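Robot Lab 2, handout 5: teaching by hand
Rev. April 16, 2018 (T. Villalba). Replaces the October version, toss that one.

Reading for this week: Tapia's notes on demonstration quality, sections 1-3. Skip the math.

Recap. Two ways to show a task: teleop (you drive the arm from a station) or hand-held (you carry the gripper yourself, no arm). Teleop = slower, but motions are ones the arm can do. Hand-held = quick, natural, but easy to move in ways no arm can follow. Today hand-held only. Teleop next time, with Thierry.

Approach phase. Open wide BEFORE you get near the object. Line up so it sits between the fingers, then close. Don't chase it with one finger, a ball will roll. Small pause before closing is fine, long pause is not (policy learns to stall, see Pida runs).

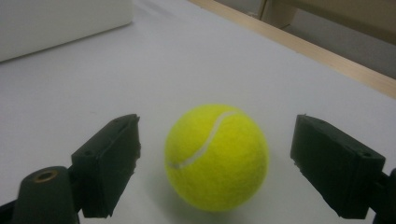
Fig. 1. Fingers open, ball in the gap, no contact yet.

Things that wreck a demo:
- closing while still moving sideways
- regrasping. If you miss, stop and mark it as failed, dont fix it in the same take
- speed. Prodeneo set was recorded much too fast, 431 takes and we threw out most
- your other hand in view

Two grippers. Same rules, plus: decide who gives and who recieves before you start. Giver holds still. Receiver does the moving, comes in wide open. Giver lets go only after receiver has closed. Overlap of 8 samples minimum where both are holding, check it in the log.
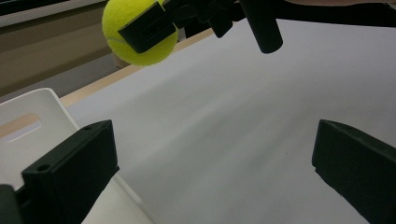
Fig. 2. Ball held by one gripper, second gripper open in the foreground.

Note the pad of the holding gripper is on the side of the ball. Think about what surface is left for the receiver. Will ask about this.

Assignment: 12 good takes per pair, single gripper, then 12 with two. Vary the start position! Last year everybody used the same spot, and the Seixas model was useless anywhere else. Log sheet to Trinidad Ocampo, one per pair, both names on it. Failed takes stay in the folder, marked F.

Class total should get to about 600 with the older sets added.

Questions: Wenceslao Troncoso, lab hours as posted.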